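2023년 7월 2일

아침 5시에 눈이 떠졌다. 더 자려고 했는데 창밖이 벌써 밝아서 그냥 일어났다. 물을 한 컵 마시고 화분부터 봤다. 토마토 아래쪽 잎 두 장이 누렇게 변해 있어서 가위로 잘라냈다. 장마철이라 물은 며칠째 안 주고 있는데도 흙이 축축하다. 받침에 고인 물을 버리고 화분 밑에 나무토막을 괴었다.

오전에는 오이지를 담갔다. 작년에는 소금을 적게 넣어서 골마지가 꼈고 절반은 버렸다. 올해는 오이 30개에 소금을 넉넉히 잡았다. 소금물을 팔팔 끓여 그대로 부었더니 부엌이 금방 찜통이 되었다. 누름돌이 마땅치 않아 접시를 엎고 그 위에 물 채운 병을 올렸다. 사흘 뒤에 소금물만 따라내서 다시 끓여 붓고, 다 익으면 냉장고로 옮길 생각이다. 작년 10월에 마지막 남은 것을 무쳐 먹으면서 내년에는 더 일찍 담가야지 했는데, 결국 비슷한 때에 담갔다.

점심은 찬밥에 물 말아서 고추장아찌하고 먹었다. 설거지를 하고 나니 비가 오기 시작했다. 빨래를 안에 널었다. 수건은 선풍기를 틀어놔도 저녁까지 안 말랐다. 제습기를 살까 작년부터 고민만 한다. Mimton에서 나온 작은 것을 장바구니에 넣어뒀는데 물통이 작다는 후기가 있어서 아직 결제는 안 했다.

오후에는 Kendmont 문고판을 읽었다. 1801년에 어느 항구 마을에서 소금 장사를 하던 집안 이야기다. 앞부분은 인물이 많아서 자꾸 되돌아가 읽었는데 이제 좀 누가 누군지 알겠다. 9장까지 읽고 덮었다. 둘째 아들이 집을 나가는 대목인데 아버지가 아무 말도 안 하는 게 오히려 실감이 났다. 소금 굽는 과정이 길게 나와서 오이지 생각이 났다.

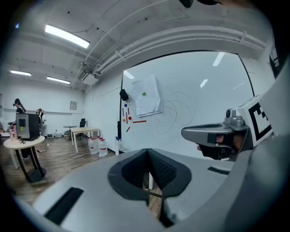

소금물이 뜨거울 때 고무장갑만 믿고 냄비를 들었다가 오른쪽 손목 안쪽을 조금 데었다. 찬물에 한참 대고 있었더니 물집은 안 잡혔고 빨갛기만 하다. 장갑 낀 손으로 손잡이를 쥐어도 장갑 끝나는 데부터는 맨살이 드러난다. 거기에 김이 닿은 것이다. 다음에는 목이 긴 장갑을 끼고 국자로 퍼서 부어야겠다. 연고는 서랍에 있던 것이 기한이 지나서 버렸다. 내일 나가는 김에 하나 사 와야 한다.

저녁에 비가 그쳐서 Ollitz 앞 골목까지만 걷고 왔다. 가게는 일찍 닫았는지 불이 꺼져 있었다. 돌아오는 길에 두부 한 모를 샀다. 된장찌개를 끓일까 하다가 불 앞에 서기 싫어서 그냥 간장 뿌려 먹었다.

내일 할 일. 연고, 식초, 종량제 봉투. 수도 요금 내기. 오이가 소금물 위로 뜨지 않았는지 아침에 확인하기.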